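We use cookies to improve your visit. By continuing to read you accept our cookie policy.

Posted in: Factory Visits, Leather and Shoes

A morning at the Durkine shoe works in Tinham

I have worn leather shoes to work for most of my adult life and I never knew how they are finished before they go into the box. So when the Durkine works in Tinham opened its doors to visitors in October, I wrote my name on the list the same evening. The visit was free, but you had to wear closed shoes and leave your bag in a locker. I wore my oldest pair, which was perhaps a mistake in a place where everybody looks at your feet first.

Tinham is not easy to reach without a car. I took the train to Nermont and then the bus, which goes once an hour and stops at the bottom of a hill. The works is at the top, a long brick building with a newer part behind. I arrived a little before ten and was given tea and a paper badge. We were a mixed group: a few retired people from the town, a couple who repair shoes for their living, two students of design, and me.

Our guide was Bernadette Conneely. She started in the stitching room when she left school and now she is responsible for the finishing. She speaks quickly and does not like to stand still, so we learned to walk fast. At the beginning she told us one number, that the works had sent out 1,282 pairs in the month before, and the repair couple looked at each other. They thought it was a lot. She thought it was a quiet month.

The first room is for cutting. The skins lie over wooden bars like blankets, and you can smell them already from the corridor. The cutter showed us how he looks for the marks of insects and for the places where the skin stretches too much. He draws a small circle with a silver pen and then he cuts around it. The good middle part goes to the front of the shoe, where everybody sees it. The weaker part goes to the tongue or inside. He let us pull two small strips, one from the back and one from the belly, and the difference was so big that I asked if they were from the same animal. They were.

After this comes the stitching, which was the loudest room and also the one where we stayed the shortest time. Most of the machines are made by Sakai, and one of them is older than the woman who uses it. She told me she would not change it for a new one. I would have liked to stay longer there, but there was a second group behind us.

The lasting room I understood less. The upper is pulled over a plastic foot, the last, and it must stay there for some time so that it keeps the form. Along the wall there are shelves with lasts in all sizes, and Bernadette said there are 500 of them, not including the ones in the cellar. One of the students wanted to take a photograph of the shelves and was allowed. The lasts for old models are kept too, in case a customer comes back after many years and wants the same shoe again.

Then we came to the finishing, the part for which I had made the trip. It is quieter, and people talk in a normal voice.

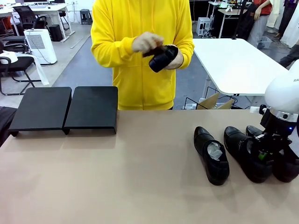 Gloves are the first rule in finishing. A bare finger leaves a little grease on black leather, and on a polished toe it can be seen from across the room. Bernadette passed gloves around and we each had to hold a shoe in the way she wanted, with one hand on top and the other below, and turn it slowly toward the window. I held mine too tight. She pushed my thumb away from the toe and said the shoe would not run off.

You look for small things. A thread that is not cut short enough, some glue at the edge of the sole, a line in the leather which was not there in the morning. You also put your hand inside and feel if the lining makes a fold, and I was surprised how much of the checking is done without the eyes. She gave us a pair with one fault in it and asked us to find it. The repair man found it in a few seconds: one eyelet was a little lower than the others. I had been looking for a long time at a mark that was only the reflection of the lamp.

I asked about the tissue paper, because at home I always throw it away. It should be pushed in well, but not so hard that it changes the shape of the heel. Bernadette fills the toe first and then adds more until the opening is supported. She advised me to keep the paper and use it again when I put away my winter shoes, and if they are damp to change it the next day. For polish she uses very little, on a cotton cloth, and then she waits longer than I ever had the patience to wait.

The tour ended in the small shop beside the gate. Pairs with a small fault are sold there cheaper, and I found black lace-ups in my size for 80, with a scratch on the inner side of the left one that I still have difficulty to see. The man from the repair couple inspected them for me, holding them as we had been taught, and said I should buy them.

For those who want to go: the bus back to Nermont leaves at ten past the hour from the other side of the road, and there is no shelter. The tour takes a little more than 2 hours, nearly all of it on your feet. The café was closed when I was there, so bring something to eat. Ask at the desk for the sheet about leather care, as they do not give it out if you do not ask.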